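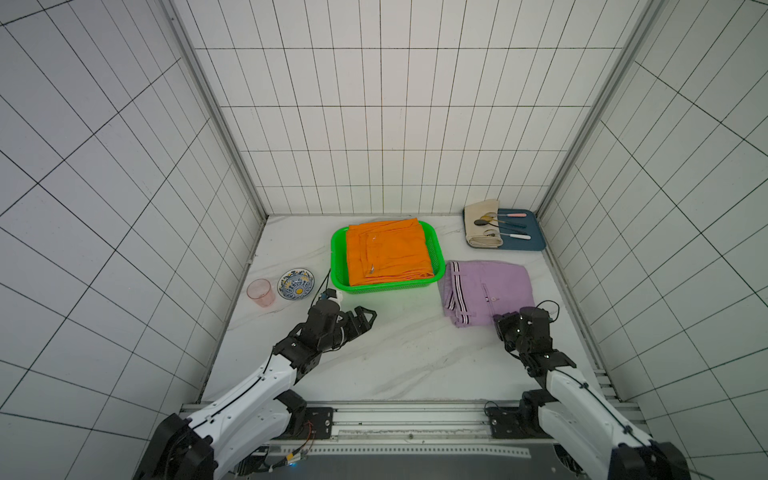 Sunside Cell, Condau Robot Learning Team

Pre-session checklist and comments: folding and basket tasks
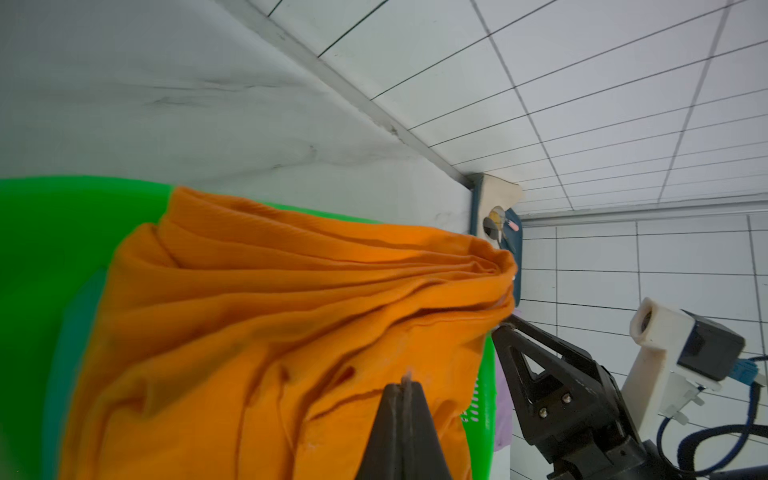 Filled in by Canan Tokgöz, 10/07/2023

1. Arms and rail
Mounting plates tight on the front rail: OK
Both arms reach the basket without touching each other: OK
Comment: lovely smooth movement on both sides today. Whoever greased the Gornton joints, thank you!

2. Cables
Forearm cables clear of the elbow joints: OK
Wires under the left plate tied back: TO DO
Comment: they still dangle below the rail. Not in the way of the arm, but please clip them up before the next long run.

3. Grippers and wrist cameras
Finger screws checked by hand: OK
Camera plugs pushed fully home: OK
Lens wiped: OK
Comment: check for threads on the fingertips after every orange cloth. The ribbed fabric sheds and I want clean close-ups, because the creases come out beautifully at this range.

4. Stop button
Pressed and reset 3 times before power to the arms: OK
Second person within reach of it: OK

5. Objects
Basket free of cracks and sharp edges: OK
Plate and cup kept to the left, away from the clothes: OK
Utensils on their tray at the back right: OK
Comment: move the clothes between takes, and move them properly! The model learns far more from a messy pile than from the same neat fold over and over. 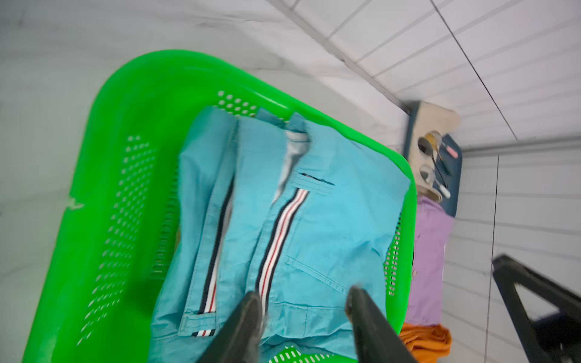

Item 6: grip on the blue shirt, near the hem.

6. Grip on cloth
Force limit set to the cloth value: OK
Buttons and trim kept out of the fingers: OK
Comment: hem grips are my favourite examples so far. More of these please, from every angle you can think of.

7. Recording
Disk space for up to 40 takes: OK
All camera views saving: OK
Comment: we have 3000 good takes and need 4000 by November, when the set goes to Correa. Very doable. Mark any spoiled take straight away and carry on.

Open actions: item 2, wires. Everything else passed.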